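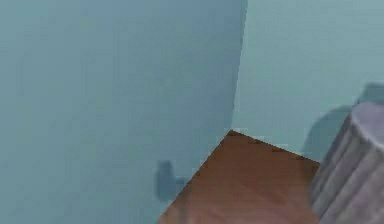

How Shadows Get Their Shape

Light travels in straight lines. When it meets something it cannot pass through, it stops there. The space behind the object gets less light, and the dark patch that falls on a wall or floor is called a shadow.

Parts of a shadow

A shadow often has 2 parts. The dark middle part is the umbra. No light from the lamp reaches it directly. The paler rim is the penumbra, where some of the lamp's light still arrives. A small lamp makes a thin penumbra and a sharp edge. A wide lamp, or a cloudy sky, makes a broad penumbra and a soft edge.

Size

Move an object toward the lamp and its shadow on the wall grows. Move it toward the wall and the shadow shrinks. If the wall is slanted, the shadow is stretched.

Shadows and time

A sundial uses the shadow of a fixed rod to show the hour. The one in the market square at Dullton was put up in 1811. Its rod points north, and its shadow moves across the plate as the sun crosses the sky. At noon in December the sun is low and the shadow is long.

Try it

You need a flashlight, a cup and a plain wall. Stand the cup near the wall and shine the flashlight at it. Mark the edge of the shadow on paper. Slide the cup 17 inches toward the flashlight and mark the edge again. Measure both shadows and write down the widths.

Text by Wumpini Amissah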